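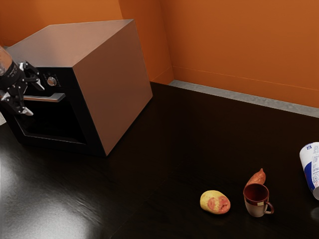

ok so people keep asking how it's going at work since we got the arm, and I keep typing half an answer and deleting it. Thread time. Get a snack.

Background for the new folks: I work the hot line at a commissary kitchen in Kirevthorpe. We make boxed lunches and soups for offices, a couple of clinics and one very demanding rowing club. 23 of us across two shifts. I've been there five years, mostly mornings, mostly baked stuff.

In October management signed up with a company called Veleneo to put an arm on the bake station. Opening the oven, loading, pulling, closing, all day long. The rest of the line stays the way it was, for now. (We all heard the "for now.")

First thing they did was make a simulated version of a kitchen counter and have the arm practice in there. I assumed that was a sales gimmick. Then I watched the tech run it on a laptop in the break room, over and over, the hand going for the oven handle, and I got weirdly invested?? Like watching somebody parallel park.

And I learned a thing about my own job, which is that pulling an oven door open is a whole skill. You hook it, you lean back, you get your knee out of the way, you let the steam go past your face. I've never thought about any of that. The tech asked me to explain how I do it and I stood there opening a pretend door in the air for a solid minute.

The tech wrote all of it down btw. The knee part too.

The real one went in on the early shift. It's slow. I'm not going to pretend it isn't slow. I can turn a rack of potatoes while it's still lining itself up with the handle. But it's exactly as slow at 2 in the afternoon as it is at 6 in the morning, and I am very much not.

What changed for me, personally: my forearms. I had a row of little burn marks from door edges, everybody on bake does, we used to compare them. Mine are fading. That's a bigger deal to me than I expected it to be.

Also my back. I used to bend for every single tray. Now I prep and season and taste, and I'm standing up straight for most of it. I went home last week and cooked dinner! For myself! On a work night!

OK the less nice part. There were 5 of us who rotated through bake. Now it's 4, and one of the 4 is mostly minding the arm. Nobody got let go, the fifth person moved over to packing, but packing pays less per hour once you lose the heat bonus. They kept her rate the same through the end of the year. After that it's "under review." I've asked twice what that means and I'll be asking again.

And the heat bonus is a question for the rest of us too. If the arm is the one at the oven, are we still hot line? I say yes, come stand next to it and tell me you're cold. The office says they're "looking at the wording."

The other thing I miss is dumb, but I'm going to say it. Bake was where you talked. Two people, one loading and one pulling, you'd get through a whole breakup in a morning. There's a line taped on the floor now and you stay behind it when the arm is moving, so the second person is way over at the prep table and you'd have to yell. You can't yell a breakup.

Somebody asked if it has a name. Day shift calls it Susen, after the street the kitchen's on. Night shift calls it Jõgi and won't tell us why. There is a small cold war about this on the whiteboard.

Things it still hands back to us: anything in a floppy foil tray, anything a previous person shoved in crooked, and the bottom rack. When it isn't sure it stops and a light comes on, and one of us walks over. At the start that light was on constantly. Last week I got all the way through a coffee before I had to get up.

Would I go back? Ask me about the burns and I say no way. Ask me about the packing rate and I say we should've had that in writing before the thing was bolted down. Both of those are true on the same shift.

If your place is getting one, ask about pay BEFORE install day, and ask who gets trained on it. We have 18 people who still haven't had a turn at the controls, and guess which ones are nervous.

Going to bed, I'm on at 5. Will answer replies on my break, the rowing club ordered extra again.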